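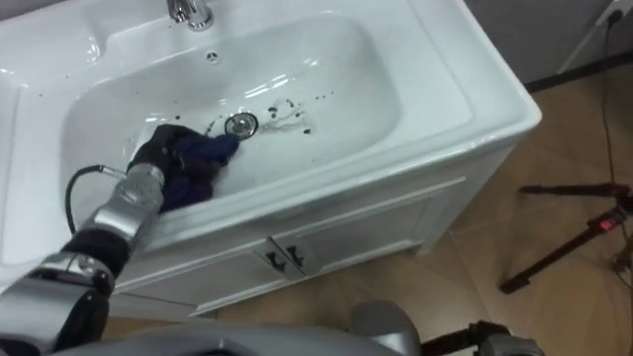
A robot arm holding a cloth in a washbasin. Residue is visible around the drain.

Robotic surface cleaning is the use of a general-purpose manipulator to remove dirt from household fixtures such as basins, countertops and stovetops. It is distinct from single-purpose floor cleaning, in which the tool is fixed and the surface is close to flat. As of May, no machine sold for home use performs the task without supervision.

Terminology

The Gruvonora task list, a set of 55 household and light shop-floor chores used to compare manipulators, divides the work into wiping, scrubbing and rinsing. Wiping is defined as a single layer of contact over a surface with loose soil. Scrubbing requires repeated strokes under a set minimum force. Most published trials cover wiping only.
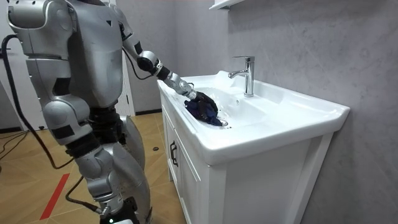
Basin cleaning is rated among the harder wiping tasks on the list. The surface is concave, so the direction of contact force must change along nearly every stroke, and glossy ceramic produces reflections that depth sensors may read as holes or edges. Fixtures restrict the approach. With a single-lever faucet standing at the back of the bowl and its spout curving forward, an arm reaching in from the side must keep hand and forearm clear of the metal while holding the cloth against the ceramic. Planners commonly treat the faucet as a fixed obstacle with a safety margin, a method that leaves a strip of the rear ledge uncleaned.

Cloth handling

A cloth has no fixed shape, and its contact area changes as it is dragged. Two approaches are in use. In the first, the cloth is folded to a known pad before contact and refolded after each pass. In the second, used by the Lomunier controller, the cloth is held as a loose bunch and the contact area is estimated from wrist torque.

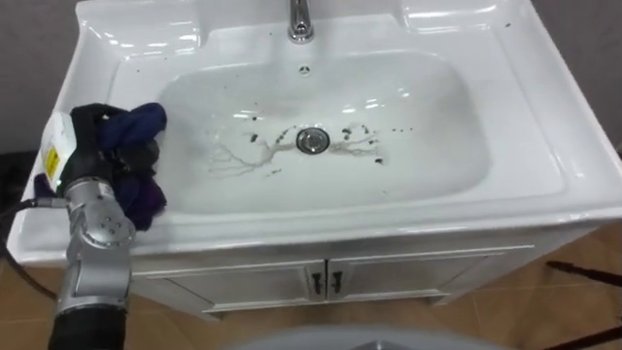 The second approach is faster but gives uneven coverage. In a Zevex trial of 900 strokes on ceramic, the bunched cloth lost contact at the corner radius in 17 percent of passes. Thin dried films were missed more often than solid particles, which are easier to detect against white material.

Evaluation

Results are normally scored by comparing images of the surface before and after cleaning. The Mak score, the most widely used, counts remaining soiled pixels and deducts for contact with fixtures.
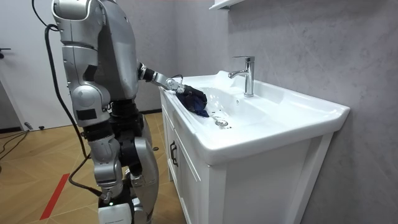 It does not measure time, water use or hygiene – a basin may score well and still carry a film that is not visible. Human cleaners are seldom tested under the same rules, and comparisons between the two are of limited value.

Shop-floor use

Wiping of machine beds and inspection tables is closer to routine service, as the parts are fixed and the soil is known in advance.

See also
Deformable object manipulation
Force control
Service robot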